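Über uns

Kullis ist ein Prüfbüro für Greiftechnik. Wir vergleichen Greifer, Roboterarme, Kameras und Steuerungen für Betriebe, die vor einer Anschaffung stehen und wissen wollen, welches Gerät zu ihren Teilen passt. Verkauft wird bei uns nichts. Wir erhalten keine Provisionen von Herstellern, und die Geräte in unserem Bestand sind gekauft oder auf Zeit gemietet.

Das Büro besteht seit Januar 2020. Angefangen haben wir mit 2 Armen und einer gebrauchten Steuerung in einer Halle in Ferkanlow, die wir bis heute nutzen. Inzwischen umfasst der Bestand 193 Greiferfinger, Backen und Sauger, dazu Handgelenkkameras in mehreren Bauarten.

Was wir prüfen

Der größte Teil der Anfragen betrifft Verpackungen: Kartons, Zuschnitte, Einleger, Trennstege. Karton gibt nach, seine Kanten sind selten ganz gerade, und zwei Stück aus derselben Lieferung verhalten sich nicht immer gleich. Ein Finger, der ein Gehäuse aus Aluminium sicher hält, kann eine Kartonkante eindrücken oder an ihr vorbeigreifen.

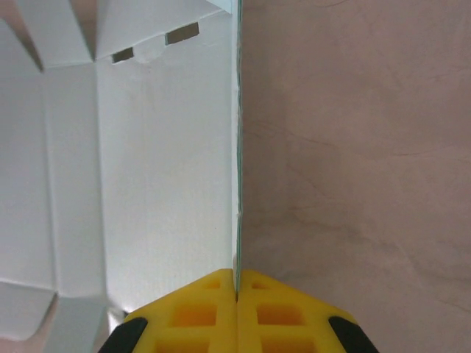

Für Kanten und Laschen setzen wir deshalb eine eigene Prüfreihe ein, intern Fledell genannt. Sie besteht aus 3 Abschnitten: Anfahren, Schließen, Halten. Jeder Abschnitt wird einzeln bewertet. So lässt sich später erkennen, ob ein Fehlgriff vom Finger kommt, von der Kamera oder von der Bahn des Arms. Im Protokoll stehen Schließkraft, Fingerabstand, Winkel zur Kante und das Kamerabild zum Zeitpunkt des Kontakts.

Zum Ende des vergangenen Geschäftsjahres lagen 3575 ausgewertete Griffe nach Fledell vor. Kunden können die Protokolle ihrer eigenen Teile vollständig einsehen, auch die der misslungenen Versuche.

Kameras und Steuerungen

Kameras prüfen wir am Handgelenk, also dort, wo sie später arbeiten sollen. Entscheidend ist für uns, was zwischen den Fingern noch zu erkennen ist, wenn der Greifer nah am Teil steht. Helle Pappe vor hellem Grund ist ein häufiger Streitfall. Manche Kamera, die auf einen Meter Abstand ein gutes Bild liefert, verliert die Kante auf den letzten Zentimetern.

Bei den Steuerungen messen wir die Verzögerung zwischen Bild und Bewegung und halten fest, wie viel Aufwand ein Fingerwechsel macht. Die Auswertung läuft über Paucar, ein Programm aus unserem Haus, das Bilder und Kraftwerte auf eine gemeinsame Zeitachse legt.
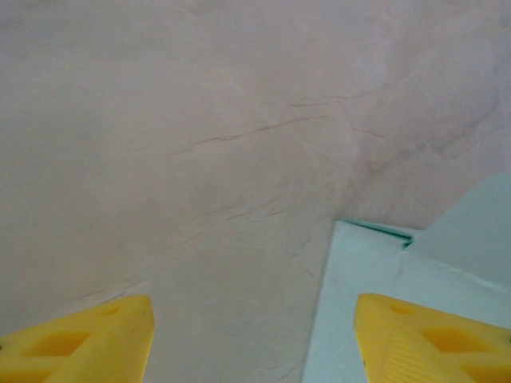 Ablauf eines Auftrags

Sie schicken uns Muster Ihrer Teile, am besten aus mehreren Chargen. Wir schlagen passende Greifer vor und stimmen den Umfang mit Ihnen ab. Ein Vergleich dauert in der Regel fast 3 Wochen. Am Ende erhalten Sie einen Bericht mit Messwerten, Bildern und einer Empfehlung. Wenn kein geprüfter Greifer geeignet ist, steht auch das im Bericht.

Besuche in der Halle sind nach Absprache möglich. Im Mai ist wegen der jährlichen Kalibrierung der Arme geschlossen, Muster nehmen wir in dieser Zeit weiterhin an.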